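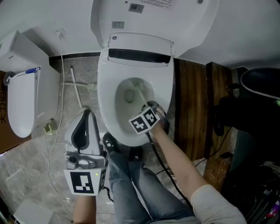
Ridby Adds Low-Flow Supply Valve Line for Multi-Unit Residential Bathrooms

Jun 2, 2024

Ridby has released the Huet series, a line of shutoff and supply valves for bathroom fixtures in apartment buildings, dormitories and extended-stay hotels. The series replaces the company's earlier compression-fit stops and is available to trade customers through all regional distributors.

The Huet series consists of 11 models in straight and angle patterns. All models use a quarter-turn ceramic disc cartridge in a forged brass body. Inlet connections are offered in compression, threaded and press-fit versions. Outlets accept standard flexible supply hoses for toilets, bidet seats, lavatory faucets and wall-hung basins. Dual-outlet models feed a toilet tank and a heated seat from a single wall stub, with a separate handle for each outlet.

Flow control

Each valve contains a removable flow regulator placed downstream of the cartridge. The regulator holds outlet flow steady as line pressure changes, up to a working limit of 70 psi. In taller buildings, fixtures on lower floors often receive higher pressure than those near the roof, and fill times and hose wear differ from floor to floor as a result. With the regulator fitted, building staff can use the same fill valve settings throughout a riser. Where line pressure exceeds the working limit, a pressure-reducing valve must be installed upstream.

The regulator is held by a snap ring and can be taken out with the valve body in place. A fine mesh screen sits ahead of it and should be rinsed whenever the water main has been shut down for repair. Replacement screens and regulators are sold separately in packs.

Field trial

Before release, Ridby supplied 2,000 valves to Govmont, a property maintenance contractor, for installation in occupied rental buildings. Govmont fitted the valves during scheduled bathroom turnovers and recorded leaks, handle torque and service calls. The valves were installed on both copper and cross-linked polyethylene branch lines.

Two changes were made to the design following the trial. The handle was shortened to clear skirted toilet bases, where the gap between the wall and the china is narrow. The packing nut was also changed to a larger hex size so that it can be turned with a common adjustable wrench. Valves from the trial that have the longer handle can be updated with a handle kit, part of the standard spare parts list.

Cleaning and care

The outer finish is chrome over nickel. Ridby recommends wiping the valve body with a damp cloth and mild soap. Bleach-based bowl cleaners and acid descalers should be kept off the handle and packing nut, and any splashes should be rinsed away with clean water. The valve should be fully closed and reopened twice a year to limit scale on the disc faces. No grease is required.

Availability and warranty

Production takes place at the company's Utley plant, where every body is air-tested before packing. Single-outlet models ship from stock. Dual-outlet models will ship from the end of June. Cartons are packed by pattern and inlet type, and mixed cartons can be ordered through distributors.

The cartridge and body are covered for 11 years in residential buildings when installed by a licensed plumber. Screens, regulators and handles are covered for 2 years. Damage from freezing, from thread sealant inside the waterway or from pressure above the stated limit is excluded.

Installation sheets, dimension drawings and a cross-reference table for the earlier compression-fit stops are available from the Ridby trade desk. Orders for the earlier stops will be filled until remaining stock is gone.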